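Support log: right hand opens by itself during teleop handover

Posted 2024-02-01 by Léonie Hoarau, Plaremstead workshop

Ticket 918. Status: closed, reopened, closed again, currently "watching."

Reported problem: the operator closes the right hand on a bottle, starts the lift, and somewhere between the board and the cloth the robot's fingers relax as if it has remembered an appointment. The bottle goes where bottles go. The operator swears the glove never opened. The operator is Čestmír Šimko, and the operator is usually right, which made this a longer ticket than I wanted.

Setup, for whoever inherits this. Two-arm humanoid, operator driving over the Koubek link with a glove on each hand and wrist mounts for tracking. The task is bottle sorting: pick an orange bottle off the green board, turn it, lay it on the yellow cloth with the neck pointing right. We record every run and the good ones go to training. The bad ones also get recorded. We have an excellent collection of bad ones.

First entry. Asked for the numbers. Out of 103 recorded demonstrations, 19 ended with the hand opening before it was told to. Left hand: none. So whatever this was, it had a favorite side.

Tried the usual. Recalibrated the right glove. Recalibrated it again with the operator's sleeve rolled up, on the advice of the manual, which has a whole paragraph on sleeves and one line on error codes. Swapped the glove batteries. Rebooted the Ulo controller, then rebooted it in the order the manual wants, then rebooted it in the order that works. Still dropped.

Second entry. Pulled the logs from a failed run. The glove reports a closed fist the whole way through. The hand receives a closed fist, holds it, and then gets a single frame that says "fully open," followed by closed again. One frame is plenty. By the time the fingers have obeyed and changed their minds, the bottle has left.

Čestmír asked me to write down that he had said so. It is written down.

Third entry. Where does the open frame come from? I suspected packet loss on the link, since everybody always does and it sounds respectable. Ran a cable in place of the wireless for an afternoon. The rate of drops did not move. Put the wireless back and apologized to it.

Next suspect was the grip itself. Bottles lying down on a slightly glossy board like to roll, and our people had drifted into grabbing them far down near the base to keep them from running off. With the neck pointing left and the right hand coming in from the right, that's also the natural place to land. A grip out there means the fingers curl hard, and on this hand hard means close to the end of the travel. Keep that in mind, it comes back.
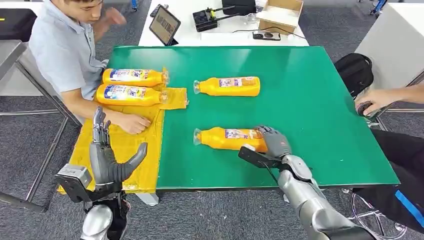

Did a set of runs with the grip moved to the middle of the bottle and another set with the grip left at the base. Middle grips: no drops at all. Base grips: dropped at the old rate, cheerful as ever. So the opening depended on how far the fingers closed, and the person wearing the glove was cleared of all charges.

Fourth entry. Sent the logs to the Stomley office, who look after the retargeting code (the part that turns a human fist into a robot fist). Their first reply asked if I had tried recalibrating the glove. Their second reply was better. The finger value is stored as a number that wraps at 1016. Anything over the top comes back around as something near zero, and near zero is "open." The right glove had been calibrated by someone with a strong handshake, so a really tight fist went one step past the limit every now and then and the hand did exactly what it was told.

The left glove had been calibrated by me. I am told I have a limp fist. It has never dropped a bottle.

Fix:

1. Clamp the finger value before it goes to the hand. Stomley have done this in their branch. We are running a patched copy until it's in the proper release.

2. Calibrate the glove with a firm fist and then add the margin in the settings page. The field is called "slack" and it ships at zero.

3. Tell operators to grip at the middle of the bottle when they can reach it. The clamp makes this optional, but the turn comes out cleaner and the wrist mount stays farther off the board.

4. Throw out the recordings with the open frame in them. Please do this by searching for the frame, not by remembering which runs felt bad. I tried remembering. I was wrong both ways.

Closed the ticket.

Reopened the ticket. One more drop, right hand, base grip, patched code. Went through the log expecting to lose my evening and found that the operator had opened his hand. He had been waving at someone. Čestmír has asked me to write down that this could have happened to anybody.

Closed the ticket again -- for real, unless it isn't.

Leftover items, not worth their own ticket:

The trainer wants to know if runs where a person reaches onto the cloth while the robot is moving can still be used. Answer for now: keep them if the person stays clear of the hands and doesn't touch a bottle, flag them otherwise. If you are resetting bottles, do it between runs and say so out loud before you reach. The operator is looking through the head view and has very little idea what your elbow is doing.

The cloth creeps. Every few placements it gets dragged and starts to bunch up, and a bottle set down on a fold does what it likes. I am leaving it creased on purpose for part of the recordings, because a policy trained on a perfectly flat cloth will meet a wrinkle one day and take it personally. Don't iron it. Someone offered.

The slack setting goes back to zero after a firmware update. I learned this in September on a different robot and apparently filed it under things that would never matter again. Check it after every update. There's a note taped to the Ulo controller now, in my handwriting, so ask if you can't read it.

Still to do: ask Stomley if any other value in that file wraps. I have a feeling about the thumb.

7 comments | 4 shares

Recent tickets
Head view freezes when both arms are raised
Left wrist tracking drifts after lunch (not the operator's lunch)
Koubek link: reconnect button reconnects to the wrong robot
Glove size medium missing again
Training export skips the last run of the day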